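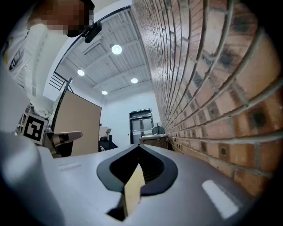 Jelow: repair notes on brick walls in Fedthorpe

By Brayan Muñoz
March 28, 2022

Summary

Jelow is a table of 3000 repair notes on exposed brick walls, inside and outside. The notes were first written on paper by the masons of the Shahbazi workshop in Fedthorpe, and later I typed them into a spreadsheet. Each row is one note on one wall. When a mason visited the same wall again, the second visit has its own row with the same wall number.

I made the table for people who study how old mortar behaves in buildings that received a new use, for example a warehouse that is now an office. It can serve also for a school exercise on cleaning messy text.

Files

walls.csv contains the notes. words.txt contains the short forms which the masons used, with their full meaning. The folder old/ keeps the table as it was before the spelling was corrected, and I ask you not to mix the two.

Columns

wall: the number of the wall, given by the workshop.
side: inside or outside.
mortar: lime, cement, mixed or unknown.
joint: the condition of the joints, from 0 (sound) to 8 (missing).
brick: the condition of the bricks, in the same manner.
note: free text, as the mason wrote it.

There are 6 columns and no others. The addresses were removed before publication. If you find a street name that remained inside a note, please write to me and I will take it out.

How the scores were given

The mason scratched the joint with a nail and looked at what fell. A joint that gave only a little dust received 0 or 1. A joint where the nail entered easily received 5 or more. For the bricks the score was given by eye, and this makes it weaker. Two masons could differ by 2 points on the same wall, and I have seen it in the repeated visits. I did not correct these differences.

Painted walls are a special case. Under thick paint the mortar type was often written as unknown, even where the mason later had a strong opinion about it in the note. I left the column as it is on the paper.

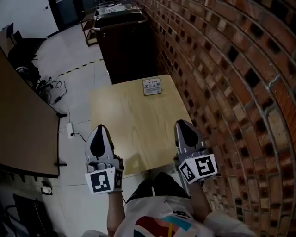
Can I compare the joint scores of inside walls with those of outside walls?

It is better to keep them separate. Outside walls suffer from rain and frost, and the masons were used to this, so they gave a milder score outside for damage that they would call serious inside.

Cleaning

The spelling was corrected with Flomel, a small script which I wrote for this work. It changes only words that are in its list. It doesn't touch numbers. Known errors: "repointed" and "repainted" were confused in the paper notes, and the script cannot decide between them. When the reading matters to you, please check the rest of the note, where a color usually tells that paint was meant.

Empty cells mean that the mason wrote nothing. They don't mean zero.

Ceiling and roof

A few notes speak of the ceiling where it meets the wall, mostly because of damp coming down from the roof. There is no column for this. Search the note text for "deck", "beam" or "drip".

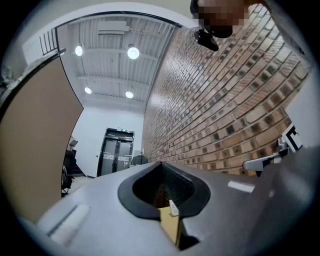

White corrugated metal decking, seen from below.

Limits

All the walls are in one town and all the notes come from one workshop. The table should not be used for deciding if a wall is safe. A wall with good scores can still have a problem behind the face, which a nail will not find.

Changes

The next version is planned for November and will add the notes on chimneys, if I finish the typing.

Contact: Brayan Muñoz, Jelow | Back to top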